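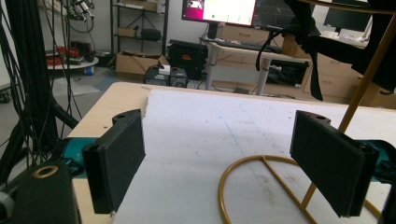

I bought the Jolley gold wire stand in December, mostly to hang necklaces on, and I've been meaning to write it up ever since. It cost me $29 at Varnico, which felt like a lot for something this skinny!

The base is a thin half-circle of wire with a straight bar across it, and one slender rod goes up from there at a slant. I love how little room it takes up. I keep mine on a light wood table (I put a white foam board down first – my table scratches if you look at it wrong) and the gold looks really pretty against the white.

Now the gripes. It's so light that if you load up the top with heavy beads, the whole thing wants to tip. My friend Huguette has the $37 one from Belhaj and hers is a lot steadier, but it's also twice as bulky and kind of clunky looking. The finish on mine has held up fine so far, and I only wipe it with a dry cloth.

Would I buy it again? For light chains and a pair or two of earrings, sure. For $20 I'd get two – maybe wait for a sale.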